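5. Comparing fingertip pads on the hand-held gripper

Applies to: Garkex hand-held gripper, two-finger version, with the Grunura pad set
Section revised March 31, 2018

Use this section when you have more than one type of fingertip pad and want to know which one to keep on the tool. The Grunura leaflet says its pads hold "any household textile." We have not been able to confirm that, and you should not plan your work around it. Run the comparison below on your own cloth first.

5.1 Before you start

You will need the gripper, both pad types, the screwdriver from the tool pouch, a table with a firm edge, and a small pile of clothing. Include something heavy, such as a sweatshirt, and something thin. New shop towels are a poor choice. They are stiff and flat, and almost any pad will pick them up, so they make a bad pad look good.

1. Disconnect the cable before you touch the finger arms.
2. Move each arm through its full travel by hand. It should pivot without scraping.
3. Check the fasteners on both arms. Snug is enough.
4. Wipe the pads with a damp cloth and let them dry fully. Skin oil changes the result more than the pad pattern does.

CAUTION: Keep your fingers out from between the arms when the cable is connected. The arms close toward the center and do not stop for a fingertip.

5.2 Fitting the pads

1. Loosen the pad, slide it off the arm and put it somewhere you will find it again.
2. Slide the new pad on until it seats. You should feel a small click. If you do not, take it off and start over.
3. Tug the pad lightly. If it shifts, it will shift more under load.
4. Repeat on the other arm.
5. Reconnect the cable and close the fingers once on nothing. The pads should meet evenly.

NOTE: The controller menu has a "pad type" setting. We tried all the choices in it and could not measure any difference. Leave it on the default until Garkex explains what it does.

5.3 The holding test

1. Drop the clothing on the table in a loose heap. Do not fold it.
2. Lower the open fingers onto the top piece and close them.
3. Lift slowly to a height of 16 inches and hold for 14 seconds.
4. Write down "held," "slipped" or "dropped." Do not invent a fourth word for the ones you feel sorry for.
5. Put the piece back, stir the heap and repeat.

Do at least 59 lifts per pad type. That is tedious, and people try to get by with a handful. A handful will tell you whatever you were hoping to hear. In our own trial the first few lifts favored one pad strongly, and by the end the gap was too small to care about.

NOTE: Count a lift as held only if a single piece came up. Two pieces stuck together is a slip, whatever the sales sheet from Cliltunard says about "multi-layer capture."

5.4 Clothing piled on other clothing

Layers are where the pads really get tested. With a sweatshirt bunched over a white cloth, the fingers can close on either or both, and it is hard to tell which from behind the tool.

1. Bring the fingers in at a shallow angle so the pads meet on a fold.
2. Stop when the folds draw together between the pads. Squeezing harder will not help.
3. Look from the side before you lift.
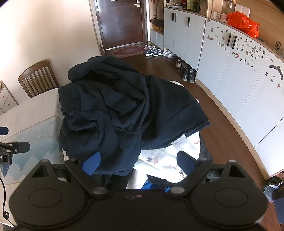
4. Lift an inch or so and wait. If the lower cloth is coming along, open the fingers and try a different fold.
5. Keep ribbed cuffs and hems out of the count at first. They are easy to grab and will flatter any pad.

CAUTION: Do not drag the load sideways across the table to shake off the lower piece. This puts a twist on the arms they were not built for.

5.5 Reading your results

If the two pad types come out close, keep the cheaper one. El Fassi sells a spare set with a rated life of 254 hours, but the rating does not say what was being gripped, so treat it as a guess. Replace pads when the surface looks shiny or when your dropped lifts start to climb.

If one pad type is clearly better, swap the pads and run the test again on a different day before ordering more. We had one clear winner in November that turned out to be a clean pad against a dirty one.

Record the pad type, the cloth and the number of lifts on the sheet in section 9. Results without the cloth listed are of no use to the next person.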